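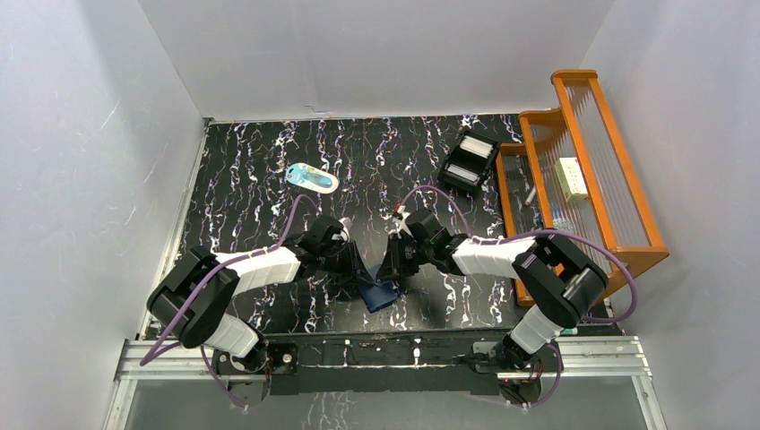

**What does a student robotics club do all summer?** Mostly it teaches two arms to share a table without bumping into each other.

**ATSKA STUDENT ROBOTICS CLUB OPENS ITS TWO-ARM TABLE TO VISITORS IN AUGUST**

*For immediate release, 27 July 2021*

I got handed the press release this year (thanks, everyone), so hello from the Atska Student Robotics Club! We're a club of high school and community college students, we meet in the old print shop on the Rees campus, and we have a project we're pretty excited to show off.

It's called Nustusen, and it's our two-arm sorting and tidying setup. Two white and black arms face each other over one shared black work surface, and the job is to move everyday stuff between them. Flat things like a book or a folder are my favorite part, and also the part that has eaten most of my July. One gripper pinches, the other has to come in close, and if the timing is off by a hair they argue over it. We've logged 638 practice runs so far, and 160 of those were just handoffs.

The orange wooden rack on the right side is where smaller items get placed. It has two levels, so the right arm has to learn a high reach and a low one. I wrote most of the code for the high reach and I'm still fussing with it, so please be kind when you see it wobble!

We have 11 members working on Nustusen right now. Some of us had never touched a motor before this spring. A couple of us still prefer the software side and would like to keep it that way.

**Come see it**

Our open house runs through the first week of August in the print shop, every afternoon from 2 to 5. It's free. Each afternoon has room for 50 visitors, and you can sign up at the Rees front desk or just show up and take your chances. Kids are very welcome, and there will be a turn at the controls for anyone who wants one (bring patience, the line gets long).

We're also taking new members for the fall. You don't need any experience, and there are no dues for your first semester.

**Press contact:** Leave a note for the Atska Student Robotics Club at the Rees front desk, and one of us will get back to you. It will probably be me.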